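Is a lunar eclipse worth a 2 a.m. alarm if it might be cloudy?
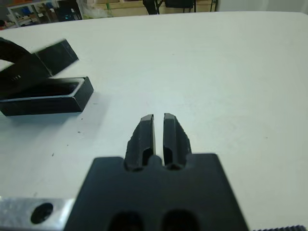
We live just outside Larkness, where clouds come to retire. The next total lunar eclipse starts in the small hours and I have work in the morning. Do I need a telescope, and is there any point if the forecast says 30 percent cloud?

Posted by larkness_lurker

No telescope. Your eyes are fine, and binoculars are nicer if you have a pair. Thirty percent cloud is practically a heat wave up there - I'd set the alarm. Totality usually lasts long enough for a gap to come along, unlike a solar eclipse, where one fat cloud can ruin a plane ticket. Look out the window first and keep your slippers on until you see stars.

Posted by Yeoh

clouds always win. slept through the last one, no regrets

Posted by drunenero

I drove nearly 100 miles to Pravness for one in April and got fog. My sister watched it from her driveway. Stay home, set the alarm for the start of totality instead of the first faint shading, and go back to bed after 3 if it's hopeless.

Posted by mothlight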